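Trenel Jewelry Makers Board
Topic: Plating wear on clasps, consignment pieces

Plalus_Studio wrote:
Members who consign through the Jullus shop are asked to note that six necklaces were returned in July with worn plating at the clasp. The shop proposes that all future pieces carry solid sterling clasps. Comments are invited before the rule is adopted.

benchpin34 wrote:
I must object. A sterling clasp raises the price of a simple strand beyond what the Jullus customer will pay. Good plated clasps, properly stored, last for years.

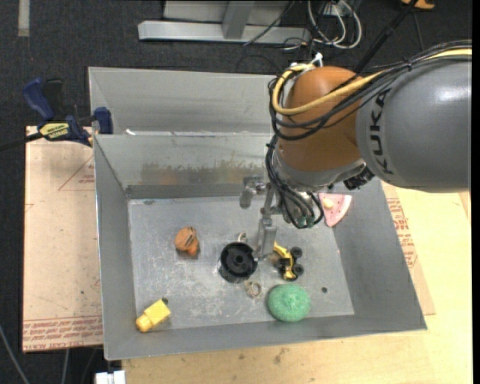 Does the proposed rule cover earring wires as well?

Earring wires fall under the existing skin contact rule and remain unchanged.

Wu_Beads wrote:
I support the proposal. My records show nearly 900 pieces sold, and plated clasps account for most of the repairs. I would request a grace period for stock already strung.

benchpin34 wrote:
A grace period would be acceptable. I still hold 640 plated clasps and do not intend to discard them. I maintain that a care card would serve equally well.

Plalus_Studio wrote:
Both requests will be forwarded to the shop. Members with plated stock should list it by item number in this thread.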